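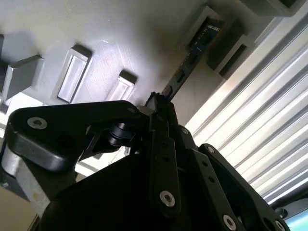
**Ticket 183: ticking noise overhead, room 34**
Opened: April 30, 2018
Opened by: Juniper Ostrowski
Assigned: Botond Vincze
Status: open (was closed, reopened by me)

**Original report (J.O.)**

There is a tick coming from the ceiling in 34. It's dry and light, like a fingernail on a plate. It goes for a few minutes, quits, and comes back when you've just decided it's gone. I have been told it's the building settling. The building has had plenty of time to settle.

**Reply (B.V.)**

Most likely the slats. They move a little when the air comes on and knock against each other. Please tie them back and see if it stops.

**J.O.**

Did that. Still ticks. I also held a couple of them by hand while it was going and the sound didn't change at all, and it wasn't coming from that side of the room anyway. I'd like to know who checked the slats before telling me it was the slats.

**B.V.**

Nobody did yet, it's the usual cause. Next guess is one of the two framed panels up there. The white insert sits inside the gray rim and if it isn't seated right it can shift when it warms up. Bastley had the same thing in their front office and pushing the insert back in fixed it. I'll come by with a ladder.

**Visit 1 (B.V.)**

- Pressed on the larger insert at all four corners. Solid.
- Pressed on the smaller one. Slight give at one corner. Reseated it.
- No ticking during the visit.
- Closed ticket.

**J.O., reopening**

"No ticking during the visit" is not a fix. It doesn't tick during most visits. It was back after lunch. I started writing down the times:

- 1:37, short
- 1:52, long, maybe four minutes
- 2:40, short
- nothing after that until I went home

I don't see a pattern. If somebody sees one I'd be glad to hear it, but please don't tell me it's the heat, the air was off that whole afternoon.

**B.V.**

Was the air off for the whole floor or just your thermostat? The thermostat in 34 doesn't control the duct, it only asks.

**J.O.**

Just the thermostat. Fine. So it could have been running.

**Note from the Kairys rep (pasted by B.V.)**

> Panel movement is normal and within tolerance. We suggest our Lekia clip set, 9 per pack, fitted around the rim.

**J.O.**

I notice the suggestion is to buy something. Has anyone at Kairys heard the noise? Has anyone at Kairys asked which panel? I'm not against clips, but I'd want to see one reason to think the panels are the problem before we order a pack of them. The corner that had some give has been reseated and the tick sounds exactly the same as before.

What about the solid gray block, the one that sticks out past the bigger panel? It isn't on the room sheet. Ticket 137 says Grekora were up there last August and doesn't say what they did.

**B.V.**

Fair. I don't know what's behind the block either. I've asked Grekora for the work order. Clips on hold.

**Next steps**

- [x] Tie back slats (no change)
- [x] Reseat smaller insert (no change)
- [ ] Grekora work order
- [ ] Shut the air off at the duct for one afternoon, J.O. to keep the log
- [ ] Listen at the block with the ladder up, *while it's ticking*

**J.O.**

Still no work order. Ticked twice this morning. Leave this open, please.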